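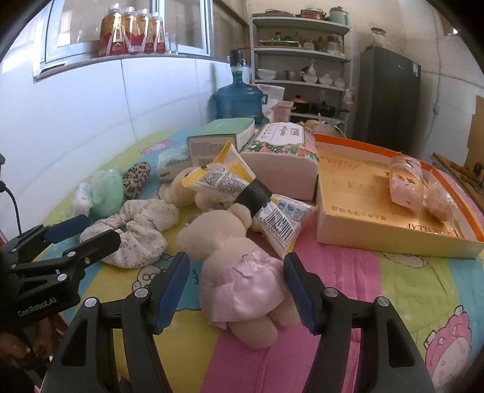 문의 번호 2411
분류: 소품 정리 / 재고 목록 불일치
상태: 진행 중

안녕하세요. Flololia 정리 앱을 쓰고 있는 사람입니다. 한국어가 모국어가 아니어서 표현이 조금 이상할 수 있습니다. 미리 양해를 부탁드립니다.

저는 작은 온라인 가게를 하고 있고, 봉제 인형과 머리끈, 천 소품을 팝니다. 촬영이 끝나면 상품을 테이블 위에 모두 꺼내 놓고, 종류별로 나누어서 상자에 다시 넣습니다. 이번에 목록을 새로 만들었는데 앱의 숫자와 실제 숫자가 맞지 않습니다.

문제 내용
앱에 나오는 전체 수량: 141
제가 손으로 센 수량: 73
분류 규칙은 Clevanero 기본 규칙을 그대로 사용했습니다.

제가 이미 해 본 것
1. 앱을 다시 시작했습니다. 변화가 없었습니다.
2. 테이블 위의 물건을 인형, 머리끈, 포장된 것, 상자로 나누고 처음부터 다시 세었습니다. 결과는 같은 73입니다.
3. 분홍색 치마를 입은 베이지색 인형을 목록에서 지우고 다시 등록했습니다. 그 후에 전체 수량이 오히려 2 늘었습니다. 다시 지우니까 141로 돌아왔습니다.
4. 라벨 프린터(Kolář)의 연결을 끊고 수량을 확인했습니다. 역시 141입니다.

제 생각에는 인형과 인형 옷이 따로 계산되는 것 같습니다. 그런데 머리끈은 옷이 없는데도 수량이 많이 나옵니다. 그래서 원인이 하나인지 두 개인지 잘 모르겠습니다.

추가 기록 (오후 3시)
꽃무늬 천 소품을 따로 확인했습니다. 크림색 바탕에 꽃무늬가 있는 것은 앱에서 "머리끈"에도 들어가고 "천 조각"에도 들어가 있습니다. 표범 무늬 소품도 같은 상태입니다. 저는 한 번만 등록했습니다. 등록 화면에서 어느 단추를 잘못 눌렀는지 기억을 해 보았지만, 특별한 것은 없었습니다.

그리고 질문이 하나 더 있습니다. 비닐로 포장된 상품은 뜯지 않고 그대로 등록해도 괜찮습니까? 지금은 포장 상태로 등록하고, 메모에 "미개봉"이라고 적고 있습니다.

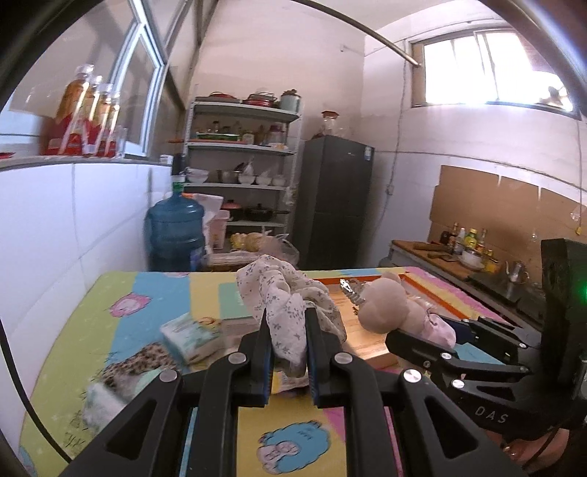
Skusow 답변: 보내 주신 목록을 확인했습니다. Clevanero 기본 규칙에는 "재질별 복사" 항목이 켜져 있어서, 천으로 된 상품은 종류와 재질 양쪽에 한 번씩 올라갑니다. 인형도 옷을 부속으로 등록하시면 같은 방식으로 늘어납니다. 설정 > 분류 > 재질별 복사를 끄신 다음 "목록 다시 계산"을 눌러 주세요. 미개봉 상품은 포장 그대로 등록하셔도 됩니다.

작성자 회신
빠른 답변에 감사드립니다. 말씀하신 대로 설정을 껐습니다. 다시 계산하는 데에 시간이 조금 걸렸고, 지금 전체 수량은 73으로 나옵니다. 머리끈 항목도 제가 센 것과 같습니다.

다만 표범 무늬 소품은 "천 조각"에만 남고 "파우치"에서 없어졌습니다. 저는 이것을 파우치로 팔고 있습니다. 손으로 옮기려고 하면 "상위 분류가 없습니다"라는 문구가 나옵니다. 파우치 분류를 새로 만들어야 합니까, 아니면 예전 분류를 복구할 수 있습니까? 예전 분류에는 가격 메모가 들어 있어서 가능하면 복구하고 싶습니다.

그동안 상자에 넣는 작업은 인형부터 계속하겠습니다. 천 소품은 답변을 받을 때까지 테이블에 두겠습니다.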